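Jevent Support Portal
Ticket 113: Teleoperated demonstrations rejected at grasp confirmation
Product: Pririer three-finger hand with Urquijo remote control station
Component: Demonstration recorder
Severity: Medium
Status: Resolved
Opened: 2018-07-22
Assigned to: Anas Hegazy, Application Support

Problem as reported

The customer is teaching a pick task by remote control. The operator wears the Urquijo glove, moves the hand down to a small soft object, closes the fingers and lifts. The recorder is expected to mark the moment of grasp and save the demonstration to the task library.

Since the upgrade to the current recorder release, most demonstrations stop with the message "Grasp not confirmed – segment discarded." The operator reports that the object is held firmly when the message appears. Demonstrations with rigid test blocks are saved normally. Demonstrations made by hand guiding, with the operator moving the fingers directly, are also saved normally.

Of 137 demonstrations recorded by remote control with soft objects, 80 were discarded. The customer requests a correction or a workaround, as the task library must be complete before the acceptance review.

Initial response

The customer was asked to supply the following:
Recorder log for one saved and one discarded demonstration
Export of the hand configuration
Glove calibration file for each operator
Wrist camera recording for the discarded demonstration

All items were received. The glove calibration files were valid. The hand configuration matched the factory settings except for the closing speed, which the customer had reduced. A reduced closing speed is permitted and is recommended for soft objects.

Analysis

Entry 1. The two logs were compared. In the saved demonstration, all three fingers reported contact and the recorder placed the grasp marker. In the discarded demonstration, the two upper fingers reported contact and the third did not. The recorder waited for the third finger until the contact window expired, then discarded the segment.

Entry 2. The customer was asked to run the finger self-test from the Maintenance page. All fingers passed. A wiring or sensor fault was therefore considered unlikely, and the replacement request entered by the customer was placed on hold.

Entry 3. The customer repeated the task by hand guiding, using the same object and the same starting position. The demonstration was saved. In hand guiding mode the recorder does not rely on motor current to detect contact – the operator confirms the grasp with the pedal. This explains why the problem is absent in that mode and does not by itself indicate a fault in remote control.

Entry 4. Support reproduced the problem on the bench with a Pririer hand and an Urquijo station of the same revision. With the closing speed at the factory value, soft objects were confirmed in most attempts. With the customer's reduced value, the result was close to what the customer had reported.

Entry 5. The motor current traces were reviewed with the development group. When a finger closes slowly on a soft object, the object yields and the current rises gradually. The recorder looks for a sharp rise. The upper fingers press from above and still produce one. The lower finger comes in from the side, almost parallel to the work surface, and its current can remain under the threshold even when the fingertip is fully in place. 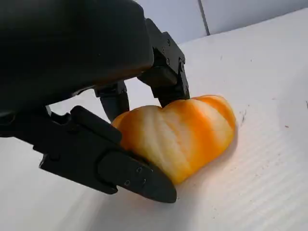 Entry 6. The contact threshold is stored as a single value for all fingers. In the previous release it was stored separately for each finger, and the lower finger had a reduced value. The separate values were removed when the configuration format was changed in January. Development has accepted this as a defect.

Entry 7. The customer asked whether operators could avoid the problem by squeezing harder. This is not advised. The force applied during a demonstration is recorded and will be reproduced when the task is played back. A demonstration made with excessive force may damage the product later, and it is difficult to find such a demonstration once it has been merged into the library.

Workaround

The following steps apply to the current release.

1. Release the object and move the hand to the park position.
2. Open Recorder Settings and select Contact Detection.
3. Change Detection Mode from Automatic to Operator Confirmed.
4. Set Contact Window to 100 percent of the permitted range.
5. Save the profile under a new name. Do not overwrite the factory profile.
6. Restart the recorder service and load the new profile.
7. Record one demonstration. Press the pedal when the fingers are in position, and before the lift begins.
8. Check that the grasp marker appears on the timeline.

If the marker is missing, confirm that the pedal is assigned to Grasp and not to Pause. Stations that were set up with the Dadier foot switch use Pause as the default.

Recovery of discarded demonstrations

Discarded segments remain in the recovery folder until the recorder storage is cleared. They may be opened in the review tool, and the grasp marker may be placed manually against the wrist camera recording. The customer was advised to place the marker at the last finger contact. A marker placed at the first contact will cause the lift to start too early on playback.

Segments in which the operator opened the hand after seeing the error message should be deleted and recorded again.

Resolution

Separate contact thresholds for each finger have been restored in a maintenance update. The update was supplied to the customer and installed on both stations. The customer returned Detection Mode to Automatic, kept the reduced closing speed, and recorded a new set of demonstrations with the soft objects. No segments were discarded. The replacement request for the hand was withdrawn.

Profiles created for the workaround remain valid after the update and may be kept or removed. Glove calibration does not need to be repeated.

Ticket closed with the agreement of the customer.
Closed by: Anas Hegazy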